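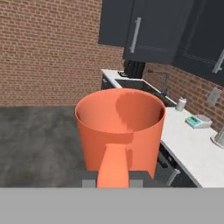 Robot software engineer (manipulation, simulation) - Fellden

Grudside office, some home working. Start in March if you can, later is OK.

We write the software that gets arms to do kitchen jobs. Picking up pots by the handle, opening cupboards, putting things back on a worktop without knocking the kettle over. Most of it gets tried in our simulator first, then on the real arms downstairs. Team of 5, you'd be the sixth.

What you'd be doing

Grasp planning, mainly handles. Long ones, tapered ones, ones pointing the wrong way. The planner (Pikedix, ours, C++ with Python on top) is decent at boxes and poor at anything with a handle sticking out towards the wrist camera.
Perception when the thing being held blocks half the view. Big pot in front of the sink, where's the sink gone? We need the arm to remember.
Keeping the sim kitchens going. 34 layouts at the moment, more wanted. Brick walls, tiled walls, diferent counters, lighting.
Test tooling. The nightly run is 2809 episodes and the failure viewer is slow and a bit horrid. Please fix it.

What we need

Good Python, C++ you're not scared of.
Have got a real or simulated arm to do something useful, at work or at uni or in your shed, all fine.
Some motion planning or control. Know what a bad Jacobian looks like.
Can read someone elses code and be nice about it.

Handy but not needed: depth cameras, contact physics, GPU rendering, learning from demonstrations.

No degree needed. 4 days a week possible, say so when you apply. Pay depends on experience, we'll give you the band before the first call. Sorry, can't sponsor visas this time round.

To apply

CV plus a link or short write-up of one thing you built that went wrong and what you did next. One page max. Use the form on the Fellden jobs page, put "Alipour" in the subject box (it's the project name) or it goes in the wrong pile.

Closes 2026-09-12. One call, one paid half day with the team, then a yes or no.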